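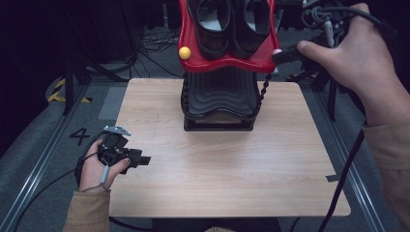

Stuton, 13 April 2019

What to do when a handheld gripper stops closing

Our grippers run on a cable, and the cable is where the trouble lives. Last winter the left one at station 4 began to hesitate halfway through its travel, then quit altogether with its jaws open. The log said error 523, which the manual defines as "general fault." Thank you, manual.

We blamed the software for most of a week, as is traditional. The fault was a cracked conductor near the strain relief, and finding it took 5 minutes once we stopped being clever. Do it in this order and keep your week.

1. Stop the session and cut power at the bench supply. The software stop button holds the motor in place, and a held motor can let go while your finger is between the jaws. Ask my finger.

2. Put down whatever you are holding. Work on the gripper with the board clear of your sleeves and the rails locked.

3. Follow the cable by hand from the grip to the floor. Feel for flat spots, kinks and anything sticky. Look hard at the places where it crosses the edge of the board or goes under a tripod leg.

4. Unplug the connector and look inside. A bent pin can be straightened once. The second time, replace the connector.

5. Set a meter to continuity, clip it across each conductor in turn, and wiggle the cable near the grip. If the beep stutters, you have your break. Ours did it on the first wiggle.

6. Cut back past the break and fit a new connector. We use the Fastham crimp kit, mostly because it was in the drawer.

7. Power up with nothing in the jaws. Run 80 open and close cycles and read the log. One error means go back to step 3.

Before you put a real object back on the board, practice with something you don't care about. The Wundon test block is fine. We lost a perfectly good part in December by skipping this, and the replacement took longer to arrive than the whole repair.

If the meter finds nothing, swap the left and right cables. A fault that changes hands is in the cable. A fault that stays put is in the gripper, so tag it and send it back to Szulc with the log attached.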